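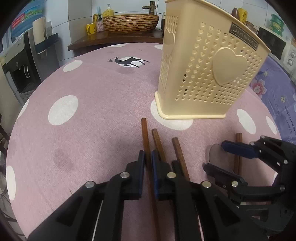

Where should chopsticks stand after washing? In a holder with open walls, close to the table where the family eats.

Plulell opens its small-kitchen season on 1st January with a free guide for homes where the table, the basin and the microwave share one room. The guide has 86 pages and treats chopsticks, cups and tablecloths.

"Many people keep the chopsticks lying in a drawer," says Lieselotte Eichhorn, author of the guide. "I prefer them in a holder, with the eating ends up."

Printed copies can be asked for at the Plulell shop in Idness. Press contact: Remo Bassi, Plulell.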